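Search this forum
Enter keywords
Go

Harenham Textile Care Forum
Laundry and Finishing: Folding standards for returned garments

Linen_Desk
20 May 2019

Members are invited to comment on the proposed folding standard for garments returned to residents at the Harenham and Kurian sites. The present guidance runs to 2 pages and leaves the method of laying out to the individual. As a result, the same shirt may come back in three different shapes depending on who was on the table. The draft asks that every garment be spread flat on a clear surface, smoothed from the centre outwards, and folded only when the hems are straight. Comments received before September will be considered for the final text.

Pressroom_North

The Kurian site supports the draft in principle. Our concern is with time. We returned 423 garments in one day last month, and a full smoothing of each piece could not have been completed within the shift. We would ask that the requirement apply to outer garments only, and that vests, nightwear and similar items be exempt.

Ustis_Finishing

I must disagree with the previous contributor. Plain cotton garments are the ones which suffer most from hurried folding. A crease that runs diagonally across the body of a garment will be pressed in by the weight of the stack, and it will still be there when the resident opens the drawer. The usual cause is that one side has been lifted and turned before the remainder has been laid out.
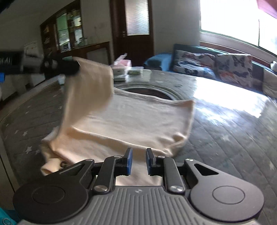 The remedy is to put the raised side down again, draw the hem straight along its whole length, and work any bunched cloth out towards the nearest edge. With practice this adds very little to each piece. It is certainly quicker than returning the garment to the iron, and at Ustis we no longer keep a separate basket for items to be pressed a second time.

Pressroom_North

The point about diagonal creases is accepted. I remain of the view that a single rule for all garments is too broad. A site handling 4,000 pieces in a month cannot be compared with a smaller one.

Tabletop12

May I raise the question of surfaces? The draft says "a clear surface" and gives no colour. Our tables were replaced with dark ones and staff found that the edges of pale garments were much easier to see. Dark clothing is now the difficulty. The Trustetti folding boards were tried as well, but they were too narrow for adult sizes and have been put away.

Ustis_Finishing

Our tables are white and we have the opposite complaint. I would not wish to see a colour written into the standard.

Linen_Desk

Thank you for these replies. The colour of tables will be left to each site. The wording on smoothing will be amended to read "smoothed until no fold crosses the body of the garment", and the request for an exemption will be put forward separately. Pressroom_North is asked to supply a list of the items concerned.

Pressroom_North

The list will be sent. I should like it noted that socks were not mentioned anywhere in the draft.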